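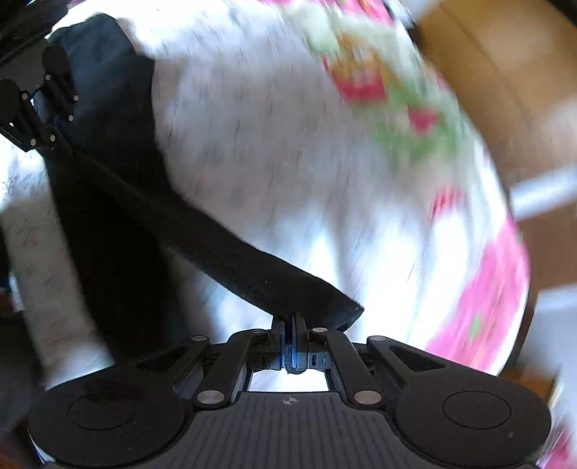 Fig. 3. Gripper holding the end of a dark fabric strip.

3.2 Ripping a CD to the Wekau music library

1. Insert the disc, label side up, and wait for the track list.
2. Check the album title and year. Reissues often show the later date - correct it now if you want the original one.
3. Press and hold RIP for three seconds.

Note: The library holds up to 1454 albums. Bonus tracks are stored with the album they came on.

Caution: Do not press EJECT while the counter is running. Tracks already copied will be lost.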